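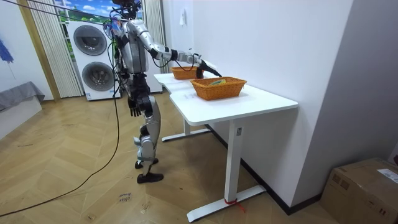
The arm locked up on a Wednesday, a little after 4 in the afternoon, and my first reaction was to blame the basket.

I'd been at Daltow since lunch, watching their humanoid run the same tabletop job over and over. Reach out, pick up a small thing, drop it in a wicker basket, go back to neutral. It had done 49 of these without a hiccup and I was getting bored (sorry, guys). On the next one the right arm went out over the desk and just stayed there. No noise, no twitch. The legs kept balancing, the left arm hung at its side, and the screen said everything was fine!

That last bit is what bugged me. I've seen plenty of robots fall over, and a fall at least looks like a fault. A healthy-looking robot with a stuck arm is the kind you walk up to and poke, and I'm embarrassed to say I had already taken two steps when somebody yelled at me to stay put. Good call – the motors were still live.

They hit the stop and let the tethers take the weight, then we all went digging through the logs. The shoulder controller, a Brikard board, had quit answering the main computer. The software, a package called Gillik, kept repeating the last good reading it had, so as far as it knew the arm was right where it belonged. It did that for 93 seconds before anyone reached the stop.

The cause was a connector up near the shoulder, where the cables run loose over the chest. One pin had backed out a hair. Every reach tugged on it a little more.

Daltow's fix is pretty simple. The cables get more slack and a proper clamp, and Gillik now calls a fault if a joint goes quiet for 2 seconds. I think that's still way too long, and I told them so. The folks over at Liepiņa, who run the same board, cut power almost right away and put up with the false alarms.

We argued about it over takeout until it got dark. The new clamps are due in September.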